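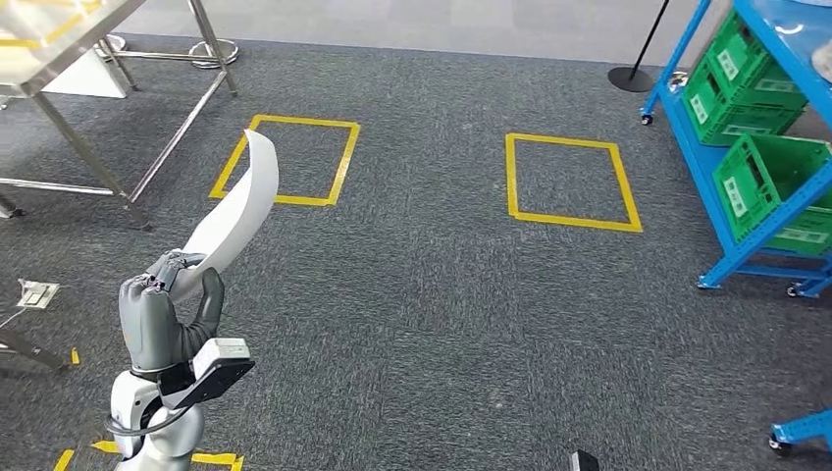
Teleoperation tips: handling thin sheet stock

Sheets are harder to demonstrate than boxes. They bend, they hide what is behind them, and a small wrist rotation moves the far end a long way. These notes cover recording by remote control with a five-step routine used at the Plamberg workshop.

Marking the floor
Tape the target zones as closed squares in a color that stands out from the floor. Yellow on dark gray carpet tile works well from a head-level view. Press the corners down with a roller. If a square is moved, pull up all the old tape first; leftover scraps end up in the recordings as false corners.

Gripping
Close the fingers around the lower end of the sheet and set the thumb against the opposite face. Stop closing when the sheet no longer slides. More force puts a crease in it, and a creased sheet behaves differently on every later run. Discard it.

Expect the free end to curve. Steer by the tip, with the wrist following. The tip will often cover part of a square from the operator's view, so line up on an edge that is still visible and lower slowly.

Speed
Move at half the pace that feels natural. Pauses longer than two seconds should be trimmed - the trained policy will copy them. Fluster users can set the pause filter in the session file; in Zindis it has to be done by hand after export.

Cables
Leave a loop at each joint and run it through full travel before the first take. A loop that is too short pulls at the end of a reach and shows up as a jerk in the wrist data.

How many takes
The April set for one sheet size came to 1,133 usable takes out of 1,730. Most rejects were double grabs or sheets dropped outside the tape. Record in blocks of 48, then rest the operator and recheck the hand zero. Change the starting angle of the sheet every 6 takes.

Hand guiding
For stiff board, moving the arm directly by hand is faster. For anything that flexes, stay with remote control - a person standing at the arm tends to steady the sheet without noticing, and that help is missing at playback.

Revised 18 June 2026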